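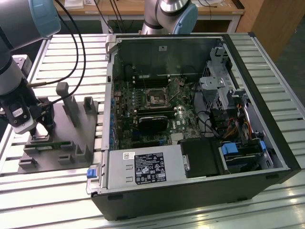
Figure 1. Desktop tower with the side panel removed, motherboard and open CPU socket visible.

Storage and Resale of Used Office Computers in Flandden
Project report, Grethe Egilsson
Submitted Mar 1, 2021

1. Background

Offices in Flandden replace their desktop computers on a fixed cycle, usually when the warranty ends. The machines then wait in a cupboard or cellar until someone arranges collection. This report looks at how long they wait and what the delay does to their resale value. It does not deal with laptops, screens or printers, which follow other routes and are priced differently.

2. Method

A questionnaire was sent to 200 offices in the town and the Laxdal business park in July. 125 were returned complete. Incomplete returns were left out, including those that gave a number of machines but no purchase year. Two resale dealers, Brakero and Ninov, supplied their price lists on the condition that single prices were not printed. The lists were used to set an index value for each age group, with a machine sold in its first month out of use given the value 100.

Interviews were held with staff at 7 of the offices. Notes were typed up the same day and sent back for correction. One office asked for a passage on its data rules to be removed, and this was done.

3. Results

The offices that replied held 3000 desktop computers in storage between them. Large offices stored more machines in total, but small offices kept them for longer. The main cause given was the hard drive. Most small offices had no written rule on wiping drives and preferred to keep the whole computer – often in a locked room – until the question was settled.

Index values fell fastest in the first year of storage. After the third year the price lists made little distinction between models, and both dealers paid by weight. Missing parts lowered the price further, in particular memory and processors. Side panels and screws were also mentioned by Brakero, whose list has a separate deduction for them.

4. Sources of error

The sample leans towards offices that keep an asset register, as these could answer the questions on age. The price lists cover a single quarter – a longer series was requested but not received. Storage time was reported by the offices themselves and could not be checked against invoices except at the interview sites.

5. Further work

A second round should ask for the date of last use as well as the purchase year. The wording of question four, on removed drives, was read in two ways and needs to be split. The full questionnaire is given in Appendix A and the index table in Appendix B.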